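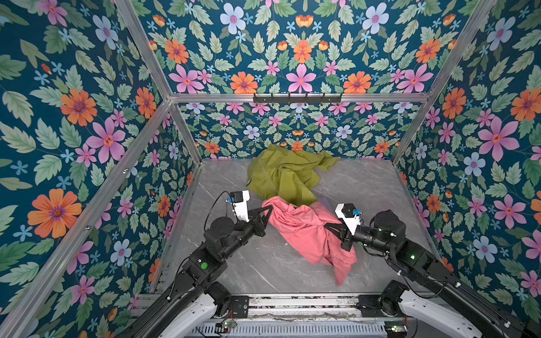 Ticket 228: spare grippers and second cell, quote query
Opened by: Anwara Siriwardena
Status: waiting on supplier

Hi Britta, sorry to land another one on you before the March budget closes! I've been going through the Gulteck quote for the second two-arm cell and the spare fingers are priced singly, when I'm fairly sure we asked for sets. We'd like 8 sets, enough to see the cloth-handling work through to winter. Could you check which it is before I sign?

Reply, Britta Pfeiffer, 10:40
No trouble at all, Anwara, and well spotted. I rang Gulteck and they've priced 8 single fingers, so they'll requote. Lead time is 60 days from order, I'm afraid, and the wrist cables are on a separate line (Lindus can do those in 23 days, if you don't mind two invoices).

Reply, Anwara, 14:15
Two invoices is fine by me. Please leave the aluminium rail off, as I'd like to price that locally, and keep the camera modules on, one per gripper, same as the present cell.

Reply, Britta, 15:05
Done, rail off and cameras on. I'll leave this open until the new quote arrives.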